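Robot Learning from Simulated Demonstrations
Handout 9: Choosing what to render differently, and when

1. Where we are

Handout 8 ended with the policy trained on a single fixed room. It did well in that room and poorly everywhere else, including the same room with the lights moved. The usual remedy is to vary the rendering during training: surface colors, textures, light position, camera pose. The method is called domain randomization. These notes cover one version of it, the staged schedule used in the Sandoval runs, and the result the course project is built on.

2. Setup

All episodes are generated in the Gretinitz office set, a simulated room with two arms and ordinary furniture. The policy receives camera images and joint positions and outputs joint targets for both arms. It never receives object poses. Anything it knows about where an object is has to come from the pixels.
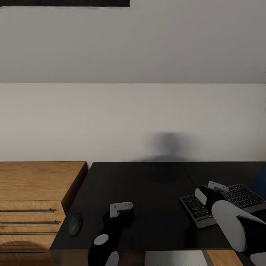

Contrast matters more than students tend to expect. A black mouse on a charcoal desktop gives the image encoder very little edge to work with, and a policy trained on that pairing alone may learn to find the desk and guess the rest. Randomizing the desktop color removes the guess. It also makes the average training image easier than the worst test image, so the dark pairing has to stay in the training mix and be scored separately.

Three groups of parameters are varied:

Group A, appearance. Base color and texture of desk, walls, floor and cabinet. Gloss of metal parts.
Group B, light. Direction, strength and softness of the main light. Soft shadows are kept on at all times.
Group C, view. Small offsets to camera position and angle, drawn once per episode and held fixed.

Geometry is not varied. Desk height, arm mounting and joint limits are the same in every episode.

3. The schedule

Let r be the randomization width, where 0 is the fixed room and 1 is the full range. The flat schedule sets r = 1 from the first step. The staged schedule starts at r = 0 and widens in 40 equal steps. A step is taken only when success on the current range, measured over the last 99 episodes, passes the threshold. If it does not pass, r stays where it is. It is never lowered.

Groups A and B share one value of r. Group C has its own, which starts moving 2 steps later. Moving all three together made early training unstable in the January runs.

4. Views with little in them

Many camera images contain no object to be handled. A camera near the gripper spends part of each episode looking at floor, and whatever else is in view there is furniture.

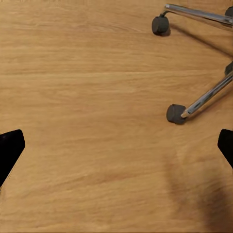
Such images carry two risks. First, wood grain is a strong and repetitive pattern, and an encoder trained on one floor will use it as a position cue. Group A breaks this. Second, chrome parts change sharply with viewing angle, so a small camera offset produces a large pixel difference with no change in the task. Under the flat schedule the encoder meets this variation before it has learned anything about grasping, and the loss is dominated by it. Under the staged schedule it arrives late and in small amounts.

Do not drop these images from training. Policies trained without them stalled when the camera turned away from the work surface.

5. Result

On held-out rooms from the Skostach set, the staged schedule beat the flat one on every task, with the largest gap on the dark pairings. On the fixed room the two were equal within noise. Training time was longer for the staged runs, mostly from waiting at the threshold near the upper end of r.

The comparison does not separate the effect of ordering from the effect of extra training. Problem 2 asks you to design a run that does.

6. Problems

1. Suppose the threshold is set too low. Describe what happens to r and to held-out success.
2. Propose a control that matches total training steps between schedules. State what stays fixed.
3. Group C is drawn once per episode. What would change if it were drawn at every frame?

Written solutions are due before Handout 10.

Fustberg Robot Learning Course | Contact: course office | © Fustberg, March 2021
2 comments | 9 shares
Back to top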